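The Long Middle of the Small-Town Series

How a four-book romance line is planned, priced and kept in order

The first book in a small-town romance series is usually written as if it were the only one. The second is where the structural work begins. By then the town has a main street, a diner, a set of family names and at least one feud, and all of it has to hold for as many volumes as the contract allows.

Vindbridge, a romance imprint with 20 series in print, treats this as a matter of record keeping. Each series is assigned a file, called the ledger, which is opened when the first manuscript is accepted and closed when the last book goes out of print. The ledger for the Skarneo books, set in a lake town of that name, runs to 147 pages. It lists every named resident, the color of every front door mentioned, the year each marriage took place and the chapter in which it was first stated.

Ljubica Živković has edited the Skarneo line from the start. Her rule is that a fact enters the ledger on the day it survives the copy edit. Facts cut from a manuscript are struck out but left readable, as authors tend to remember what they wrote better than what was printed. In the second Skarneo novel a hardware store owner was a widower in the draft and divorced in the finished book. The author wrote the third book from the draft. The error was caught in proof, and two chapters were reset.

The lead couple changes with each volume. This is the main difference between the romance series and the mystery series, where one detective can carry a dozen books. A romance ends when the couple is settled, and a settled couple can be visited but seldom reopened. The usual method is to place the next hero or heroine in the background of the current book, with enough lines to be remembered and no love interest. Vindbridge asks for two such characters per volume. One will be used. The other is held in reserve in case reader mail favors the wrong one.
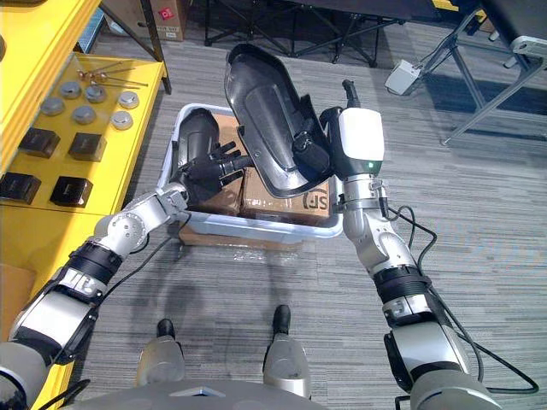
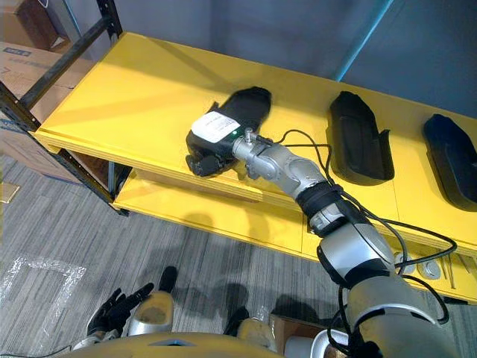

Živković disputes the idea that the reserve character is there for the mail. In her account the second figure gives the town a population, and a reader who can guess every future couple by page 90 has no reason to buy the next book. She would prefer three, and has asked for three in the contract for the new series, so far without success.

Bortolotti, the older of the two houses that dominate the regional trade in these books, works the other way. It commissions all four outlines at once and pays a share of the advance on each. The author knows on the first day who will marry whom. The benefit is fewer contradictions. The cost is that a minor character who turns out well on the page can't be promoted, and a planned hero who turns out dull must still be given his book. Bortolotti's third volumes sell less well than its first and fourth, and its editors blame this on the dull hero.

Length is also set by the plan. A Vindbridge first volume may run long to allow for the town. Later volumes are held shorter, with the setting reduced to a paragraph in chapter one and a few references after that. New readers need enough to follow the story. Returning readers skip the summary, and will complain if it goes past a page. Many letters the imprint keeps on file concern this point alone.

The renovation plot remains the most common opening. An inherited or neglected house gives the heroine a reason to stay, a budget to worry over and a steady supply of tradesmen. Its weakness is the schedule. Roof, wiring and plaster have to be done in a believable order, and the romance has to reach its break at a stage when the house can't be sold. Vindbridge supplies authors with a one-page chart of building stages. It was drawn up after a novel in which the floors were sanded before the walls came down.

Pricing follows the same pattern at both houses. The first volume is kept low for the life of the series. The price goes up at the second and holds. Box sets are issued only after the fourth book has been out for a full season.

The ledger system has one outside user. Hisik, a small press with a single series, licensed the blank form from Vindbridge on May 31, 2007, and has since added a column for pets. Živković has adopted the column. The first Skarneo dog is now, by the ledger's own dates, older than a dog can reasonably be, and its retirement is planned for the August release.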